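Inskip Flanged Bearing Units, Two-Bolt Series
Supplied by Brindico 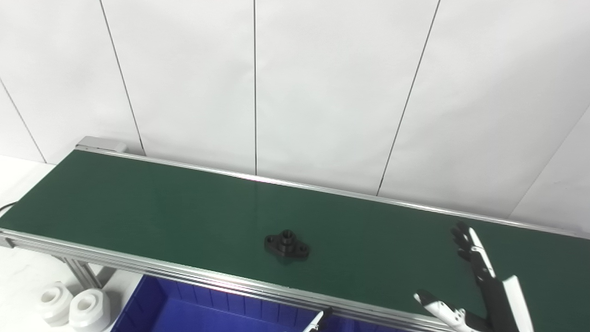
The Inskip two-bolt series covers light and medium duty shafts on farm machinery, fans, roller tables and workshop plant. Each unit is sold complete, with the insert already fitted in the housing, a grease nipple and two set screws. Fixing bolts are not included, as most customers already have a length that suits their plate.

Choosing a size

Measure the shaft, not the old housing. Castings from different makers can look the same from the front and still take a different insert. Clean off any rust or paint before you put the calipers on, and take the reading at the point where the bearing will sit. If the shaft has worn undersize, a new unit will not cure the trouble. It will creep on the shaft and you will be back where you started.

Then check the distance between the bolt centres. If your existing holes are a little out, the slotted pattern may get you there. Ask for it when ordering, as it is kept separately and does not show in the basket.

Specification

Housing: cast iron, black painted
Fixing: two bolts, diamond flange
Insert: wide inner ring, self-aligning
Locking: two set screws (eccentric collar to order)
Seals: rubber, both sides
Bolt size: M12
Pack quantity: singles or boxes of 12
Stock code: Z233

Fitting

Bolt the housing up finger tight first, slide the shaft through and turn it by hand. The insert will find its own line. Tighten the bolts evenly, turn the shaft again, and only then nip up the set screws. Do not drive the unit on with a hammer. If it will not slide, look for a burr on the end of the shaft and dress it off with a fine file.

The mounting face needs to be flat. On thin sheet, put a backing plate behind it — the flange will pull the sheet out of shape otherwise.

Grease

Units arrive filled and do not need grease at fitting. For indoor work in clean air, one stroke of a hand gun every 300 running hours is enough. Dusty or damp places need it more often. Use a lithium grease and stop when you feel resistance, because too much will push the seals out.

Delivery and returns

Orders placed before 13.00 leave the Trodberg warehouse the same day. Boxes go by carrier and singles by post. Unused units can come back within a month in their original wrapping. We cannot take back anything that has been on a shaft.

For odd sizes, stainless inserts or help matching an old part, ask for Beverley Goodall or Callum Moffat on the trade counter. Have the shaft size and bolt centres to hand, and the number off the old insert if it can still be read.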